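Skerkcombe Repair Evening - minutes of the June meeting

Began 7 p.m. in the back room at Komness. Minutes of the last meeting were accepted, with one objection to the word "productive."

1. Rent
The landlord wants 1,000 a year from the fall. We were told last year that the old figure was fixed. The meeting asked to see that promise in writing and was shown a text message. Agreed to pay the current quarter only and ask for a proper lease.

2. Money
Balance stands at 2,943. Some members felt this looked healthy. Others pointed out that the insurance bill has not come in yet and that it was forgotten at this point last year too. No new spending over 5 without asking first.

3. Small tools
A member proposed that we buy matching sets of tweezers from Segers for watch and phone repairs. The claim is that better tweezers will shorten the waiting list. The meeting was not convinced - the list is long mainly due to printers. The tool roll was also raised, and whether every tool needs its own pocket.
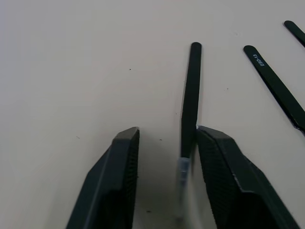
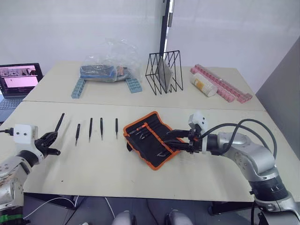
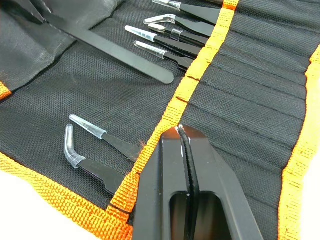 Black tweezers on the white table in the second picture; the open tool roll in the third.

4. Irnance offer
Irnance has offered free parts in return for its name on our sign. Nothing in the letter says which parts, how many, or for how long. Two members were in favor anyway. Reply to be sent asking for a list. No sign until we have one.

5. Waiting list
Proposal to limit visitors to one item each. It was tried in the winter and people simply brought a cousin. Left over to the next meeting, as was the tweezers order.

6. Any other business
Complaint about the coffee. Noted.

Closed 8:40 p.m. Next meeting on a Thursday, same room, if we still have it.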